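Cladunora arm: frequently asked questions

Last updated April 2019

What is it?
A robot arm built in a shared workshop, evenings mostly, out of whatever the Akano kit left out and a fair amount of what it put in. The arm has a name because the booking sheet for the bench insisted on one.

Is it a kit or did you design it?
Yes. The base and shoulder are Akano. The wrist is version 16 and is ours, as are its faults.

What did it cost?
$471, if you don't count the motor I cooked in November. I don't count it.

Can it hold things that aren't cubes?
It can now. Cubes are what everyone demos because cubes forgive you. Anything long and smooth wants to swing like a gate the moment you lift it, so grip it near the balance point and close slowly. If it still slips, clean the fingertips before you touch the code. I have rewritten a perfectly good control loop over a smear of grease.

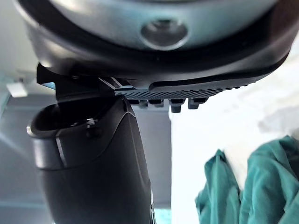 The other half of the trouble is grip force. The setting runs from 0 to 500, and I leave it at 272 for most jobs. At 451 it will hold nearly anything, including a shape it didn't have before.

Where are the files?
In the Plilley folder on the workshop server. Take the newest one – the one marked "final" is old.

Will it run on the Björklund controller?
Two people have asked and one has tried. It moves, in the sense that a dropped tray moves. Flip the elbow direction in the settings first and keep your coffee elsewhere.

Can I borrow it?
No. You can book the bench and use it there, with the stop button where you can reach it.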